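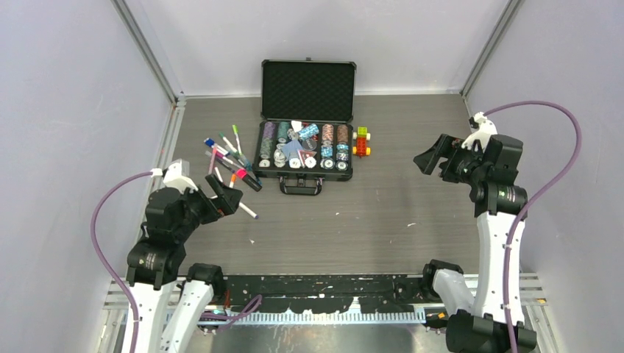 Chapter 5
Choosing the Next Object: Task Planning for Two Arms

In Chapter 4 we learned how to move one gripper to a known position without hitting anything. We supposed that somebody had already told us which object to take. In this chapter we remove this help. The software must now decide by itself which object comes first, and which of the arms should go for it.

5.1 Why the order matters

A planner which always selects the nearest object is easy to write, and for separated objects it is often enough. Lindiwe Mokoena and Pravesh Molefe used such a planner in the first version of Ternlow, the small library we use for the exercises. The difficulty begins when objects touch each other.
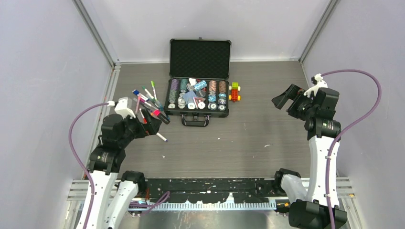

We say that object A blocks object B if B cannot be lifted before A is moved. These relations are stored in a directed graph, with an arrow from A to B. An object with no incoming arrow is called free, and only free objects are given to the motion planner. In a pile of markers like the one to the left of the chip case, the graph has many arrows, but the white marker with the gray tip lies apart from the others, and so it is a good first candidate. It is also the closest to the left gripper, therefore the cost of the motion is low. The brick toy on the other side of the case is free too, and we can assign it to the right arm.

Section 5.2 explains how to build the blocking graph from a segmented depth map. The reader should first review the definition of a grasp in Section 2.2.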